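Hendham station walk-through: handheld gripper kit, before we spend more
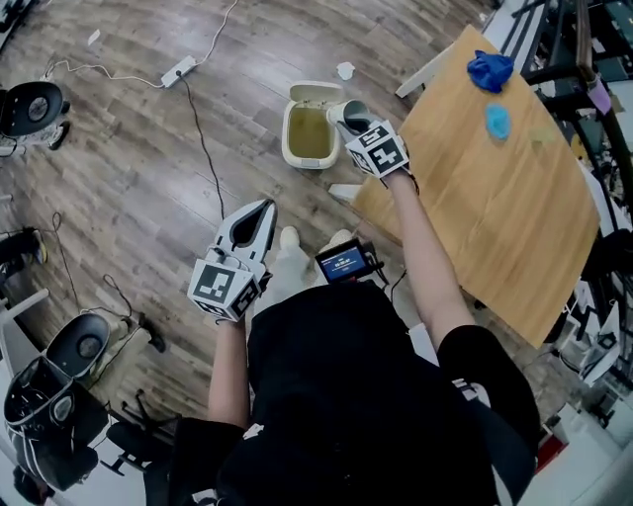
Cup over the flip-lid bin, one gripper in each hand.

Done by me (Warrick Baxter), with So-yul Cha reading the list out.

Marker cubes on both grippers: OK. Spare set is 43 dollars, put me down for 3.

Jaw pads: OK on the left one, the black's still all there. I'd budget for replacements by July anyway.

Cables: needs work! Black ones run down off the chest unit and there's another across the floor from the power strip. Want a cable cover, Lidport quoted $377 (cheeky, but fine).

Bin: lid's good, liquid's murky. Please empty it at the end of each shift, mate.

Floor: paper scrap near the bin. Sweep.

Table: glove left out, yellowish mark on the top. Wipe down, then recheck.

Shelving: chockers. Hold off on the second rack until we've sorted this one.

Spend cap is $2000, So-yul has the order form.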